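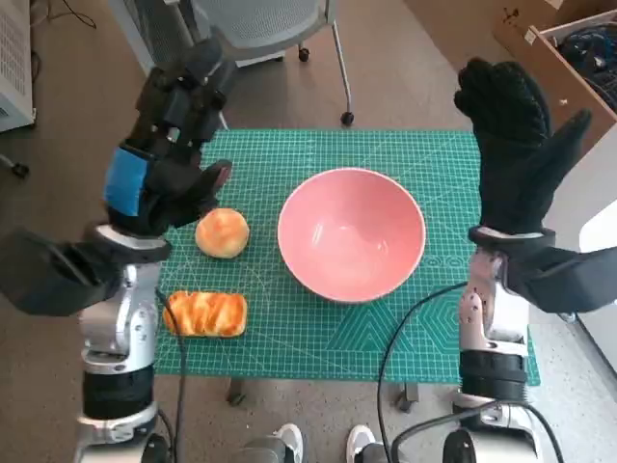

Handout 5: Crust, Crumb and the Trouble with Day-Old Bread

Filed under: Kitchen Science, Course Notes
126 shares | 18 comments

Last time we left the dough on the bench, fully risen, and ran out of minutes just as it was getting good. So we pick up at the oven door. Please have your notes on gluten and starch with you, because both come back today and they behave very differently once heat gets involved.

1. What happens first

The loaf grows. Bakers call it oven spring, and most of it is over early in the bake. Gas already trapped in the dough expands, carbon dioxide dissolved in the water comes out of solution, and some of the water itself turns to vapor and pushes on the bubble walls. The yeast speeds up for a short while and then dies. (I love this part. If you have an oven with a window and a working light, pull up a chair and watch it once from start to finish.)

Growth stops when the walls set. Two things do the setting: gluten proteins firm up, and starch granules soak up water and swell. The swelling is called gelatinization. Write the word down, you will need it again in section 4.

2. Color

The outside of the loaf dries, and only then can it get much hotter than boiling water. The inside stays moist and never gets there. A lean loaf is usually done when the center reads a little over 200 degrees F, even though the oven air is far hotter than that. That gap is the whole reason bread has a crust.

Two kinds of browning go on at the surface:

Maillard reactions, between amino acids and certain sugars. These give the toasty, roasted, slightly malty smells, and there are hundreds of compounds in the mix.

Caramelization, which is sugar breaking down by itself and needs more heat.

Anything that adds protein or sugar to the surface will push the color along. Egg wash does it beautifully. Milk gives a softer, more even brown. Plain water brushed on early delays drying and can leave you with a thinner, shinier crust. Try all of them on rolls from one batch of dough – the difference is wonderful and it costs you one egg.

3. The two flours for lab

We will bake the same formula with Flonier bread flour and Umali all-purpose. Keep everything else the same, including the water, even if one dough feels wrong in your hands. Feeling wrong is data! Write down stickiness, how far a small piece stretches before it tears, and how the cut slice looks the next day.

The Gurine ovens in the lab run hotter at the back. Turn your pans halfway through, and note the time when you do it.

4. Staling

Ask people why bread goes stale and most will tell you it dries out. Drying is part of it, but seal a loaf so well that it loses no water at all and the crumb will still firm up. The main cause is the starch. Those swollen granules from section 1 cooled down, and their molecules have been slowly lining up again into more orderly, crystal-like regions. The name for it is retrogradation.

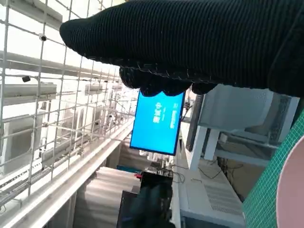 One person asked in the June session whether that meant the refrigerator was the worst possible place for a loaf, and said their family had kept bread in there for years. It pretty much is! Starch retrogrades faster at refrigerator temperatures than on the counter. The freezer is a different story: cool the loaf down past that range quickly and the process nearly stops. Slice first, wrap tightly, freeze on the day you bake.

The follow-up was even better – does toasting really bring bread back? For a while, yes. Heat melts a good part of those ordered regions and the crumb softens. As the slice cools they start to form again, and some water has been lost along the way, so you can't keep doing it forever.

What slows staling in the first place:

Fat and emulsifiers, which get in the way of the starch. Butter and egg yolk both help.
Sugar and honey, which hold on to water.
Sourdough acids, to some degree. The reading goes into this and the evidence is more mixed than bread lovers like to admit.
Precooked flour pastes, such as tangzhong, which carry extra water into the dough.

5. For next time

Bake or buy 2 small loaves of the same kind. Keep one on the counter and one in the refrigerator, both wrapped the same way. Press each with a thumb every morning and describe what you feel in plain words. Bring the last slice of each.

Vudier probe thermometers can be signed out before lab. Check yours in ice water first and write the reading at the top of your sheet.

Reading: the packet section on starch, up to the part on rice. The rice part is terrific too, if you have the time.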